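Home | Features | Software | Tooling | Archive | Subscribe

Planning Around the Stove

7 minute read
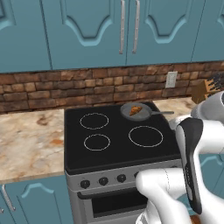

Most planner bugs show up late, when a controller asks for a motion the arm can't make. The control team at Dreltero would like to see them sooner. Its kitchen task suite, called Tosteleck, runs entirely in simulation, and its job is to break the planning stack before anyone loads it onto hardware.

The stack has three layers. Perception produces object poses and a confidence for each. A task planner turns a goal into an ordered list of subgoals. A motion layer then searches for a collision-free path and passes it to a joint-space controller.

The old version, Quintero, treated these as a pipeline. Each layer ran once and passed its result down. If the motion layer failed, the episode ended with an error code, usually 1913, which meant only "no path found." It covered bad grasps, bad poses and goals inside a collision mesh.

Tosteleck replaces the code with a structured failure record. The motion layer now reports which subgoal failed, which pair of bodies was in contact, and how far the search got. The task planner can use that to choose another grasp or reorder its steps – a change that took most of the engineering time.

Cookware is a useful stress case. A frying pan is a simple body with a long, thin handle, and a collision model that wraps both in one convex hull fills the space beside the handle with solid volume that doesn't exist. The planner then rejects good approaches. Splitting the pan into 2 hulls fixed most of those rejections, at a small cost in query time.

Perception is harder to fake. Ground-truth poses come free in simulation, so the team adds noise to them and drops some at random. Without that step, policies tuned in Tosteleck did poorly on the test bench at Tretenthorpe.

A nightly run covers some 2000 episodes. Results are compared by failure type, and a build is held back if any one type rises, even when the overall success rate improves. Engineers can replay any episode from its seed and step through the planner's search tree.

Open items include contact-rich motions such as sliding a pan, which the current controller handles only at low speed. Force control is on a separate branch and has not been merged.

Last updated: January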